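From: Sadia Mughal
To: brotero-kitchen list
Subject: Re: [brotero] Dishwasher tablets vs. powder, again

Iker Aguirre wrote:

> I switched to the Bellness tablets in September and I'm not going
> back. 80 to a box, no measuring, no mess under the sink. The glasses
> come out clearer than they ever did with powder. My brother-in-law
> says the tablets have a layer that releases later in the cycle, so
> you get two cleanings for one. Has anyone else tried them? I think
> we should put them on the wiki page as the recommended option.

I'd hold off on the wiki page, Iker.

You changed more than the detergent. In the same message where you told us about the tablets (the long one, before Leire's reply) you said you had also refilled the rinse aid and cleaned the filter. Either of those will clear up glasses. When I finally cleaned my filter after a year of ignoring it, mine looked new for a month, and I was using the cheapest powder in the store.

As for the layer that releases later, I'd like to know how your brother-in-law found that out. If he read it on the box, then the box says so. My machine has a short prewash, and the detergent door doesn't open until after that. Anything in the tablet is going to be in hot water from then on. Maybe one color dissolves slower than the other. I don't see how that makes two cleanings.

What I do miss with tablets is being able to use less. Half a load of cups and cereal bowls doesn't need the same dose as a lasagna dish. With powder I put in half a scoop and walk away. I tried cutting tablets with a knife once and got crumbs on the counter and a very small amount of soap in the machine.

Maximiliano asked about plastic, and whether the tablets leave a film on it.

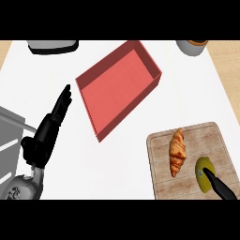 I get a film with both. It's worse on the lower rack and much worse if I skip the rinse aid, so I put plastic on top and stopped blaming the detergent. If Maximiliano's water is as hard as he says, he should check the salt setting before he buys anything. The manual for mine had it on 3 out of the factory, and that was wrong for my street.

If people want to settle this, I'd believe a plain test. Same machine, same program, same rinse aid, a month of powder and then a month of tablets, and somebody other than the person loading it looks at the glasses. Leire said she would be up for it. Until then I'd write "some members like tablets" on the wiki and leave it there — or leave the page alone.

Also, Eusebio, the link you sent to the Tanau descaler goes to a login page. Could you paste the instructions into a message instead? I have half a bottle and no label.

Sadia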